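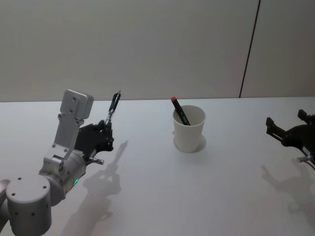
you should just buy the Sovident desk system like the rest of us, says one reply to my post about white tables. The desk system costs $269. It is trays. I'm going to pass.

2/ My doubt is about the whole "clear desk, clear head" thing. I've had a plain white table against a plain pale wall since July and my head is the same as it was.

3/ What I have noticed is that pens come back. You put them all in a drawer at night and by 10 a.m. there's one out again. The Fellateck guide says to own "up to 8 writing tools." Why 8? Who tested that? 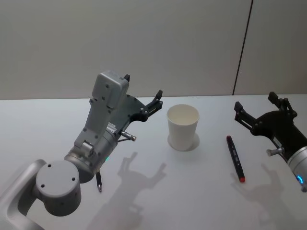 4/ The guide also wants you to decant markers into a paper cup so you "see your ink." Fine, but a paper cup tips over if you put three fat markers in it and look at it wrong. I tried it at home for a week. Mostly I picked up markers.

5/ And a marker with a cap on is already put away, if you ask me. It's closed. Leave it alone.

6/ Someone will bring up Mäkelä, the heavy ceramic cup. I've held one in the store. Nice cup -- still a cup. You can drink out of it and then you don't have a pen holder.

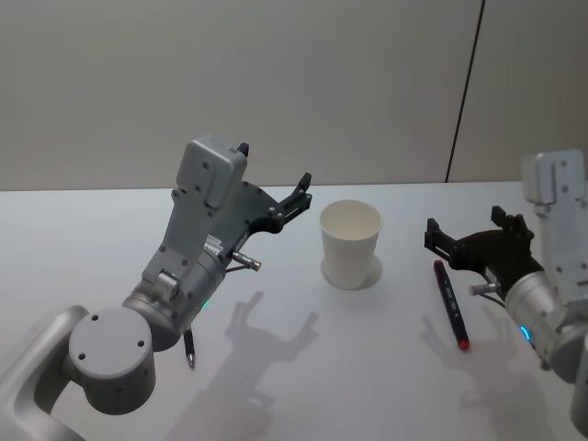
7/ So my system, for free: one pen stays on the table, the rest go in the drawer, and I don't read any more guides. The pen can lie wherever it wants.

8/ Yes, I know Trirnia makes a drawer insert. No, I haven't measured the drawer.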